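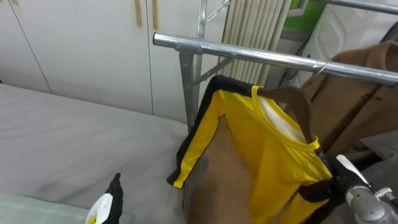 # The Spare Room, or What Became of It

Since July, the spare room has slept no guests and dried a great many shirts. The bed is still in there, made up in light gray and mostly used as a table. The white wardrobe is still in there too, and in theory it is where clothes go. Between the two stands the rack, which went up as a temporary measure and now has seniority over several members of the household.

I promised Danilo Dagdag I'd put a proper page together after he asked, with some concern, whether we had opened a shop. We have not. Prices on request.

## The rack

Metal, shiny, and built with far more bracing than a few shirts could ever call for. Ivana Lagos put it up in one evening, without the instructions, and has mentioned this at every dinner since. It has an upper rail and a lower one. The lower one is for things going out this week. The upper one is for things Ivana can reach and I can't.

## The wardrobe

Plain white doors, light wooden handles, not one fingerprint I'm willing to own up to. We picked it over a darker one at Stedthorpe that had a mirror in it, on the grounds that neither of us wanted to meet ourselves at six in the morning. It holds winter coats, the good blanket and a bag of cables that moved with us from Wakumska and has yet to be opened.

## The bed

Officially for visitors. Rhea Abella slept in it for two nights last summer and reported that the mattress was fine but that she kept waking up under somebody's sleeves. The sheet is meant to be smooth. I iron pillowcases and draw the line there.

## The yellow one

Long sleeves, black stripes down the arms and sides, a thin black band at the neck. It has the look of something you would wear to be thrown across a mat by a much smaller person. It gets the brown wooden hanger, a promotion no other shirt in the house has been offered.
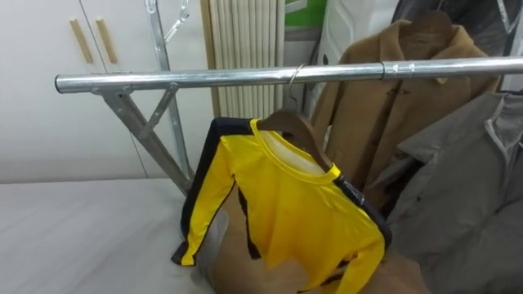

Dima Mahasneh has tried to borrow it 5 times, always for "just the weekend," and I have seen what came back from the last weekend. The answer is still no, Dima. You can have the green sweater.

Hanging it is a small job that I manage to make longer. The hanger goes in through the neck, the shoulders get tugged until they agree with each other, and then one sleeve swings off to the right and stays there all day. Ivana says to button things up first. There are no buttons on it, Ivana.

## House rules, as they stand

- Wooden hangers for anything with a collar you care about. Wire ones for the rest.
- Nothing goes over the brace. It is holding up the rail and has enough to do.
- If it has been on the rack for 48 hours, it is dry. Put it away.
- Folded things may wait on the bed until bedtime, if somebody is staying.

Rule three is the one that gets broken, mainly by me. Saoirse Coughlan is coming to stay next, and she has asked for a single empty hanger and a place to lay her head. We're working on the hanger.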